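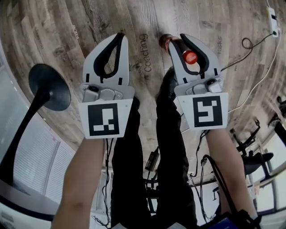 Progress report to the Drevau Fund
Project: Local contact groups along the Peng line
Period covered: January until today, Fri 18 July

The truce between the two district administrations has held in most places during this period. We recorded 151 incidents on both sides of the line, mostly shots in the air and blocked roads. In the same months of last year we recorded 371. We ask the Fund to read this difference with care. Our monitors could not enter the northern villages for several weeks in spring, and incidents there are surely missing from the list.

Contact groups

The grant agreement foresees 25 contact groups, one for each pair of neighboring villages. At present 19 of them meet every month. Four meet only when there is a problem, and two have stopped. The two that stopped are both near the Gikex crossing, where the closing of the market in March made people very angry with each other and also with us. We have spoken with the elders of both sides separately. They agree to sit in one room again after the harvest, but they do not want an outside chair, and we have accepted this.

The subjects of the meetings have changed. In January the groups talked almost only about prisoners and the return of bodies. Now they talk about water, grazing and the school bus. Our local staff consider this a good sign. I am a little more careful, as the question of the prisoners is not solved and the families have not forgotten it.

Gikex crossing

The crossing is open again for people on foot, three days a week. Cars and trucks still cannot pass. The two administrations signed a paper on inspection of goods in May, but each side has published its own version, and the versions differ in the article about who may search a vehicle. Our partner Notia has made a comparison of both texts and sent it to the two offices. Only the southern office answered. We expect no movement before the regional vote in autumn – both sides are afraid to look weak before it.

Training of monitors

Two courses were held, with good attendance. The third one was moved to September because the hall in the southern town was taken for voter registration. The handbook is now printed in both languages. We ordered 400 copies and most of them are already with the village offices. There is a mistake in the telephone list on the last page, and a corrected sheet was put inside by hand.

Money

Spending is below the plan, mainly in the lines for travel and for the third course. The line for interpreters is over the plan. We underestimated how many meetings would need interpretation in both directions, and we request permission to move the unused travel money to this line. The table is in the annex sent separately.

Next months

Until the end of the year we want to restart the two stopped groups, hold the remaining course, and keep the telephone line between the two district offices in daily use. The line was silent for nine days in June after the dispute over the pumping station – each office said the other must call first. It works again now. We would also like to discuss with the Fund if monitoring can continue during the vote, when our insurance at present does not cover night travel.

Contact: project office, Peng line contact groups | © Notia and partners | Back to top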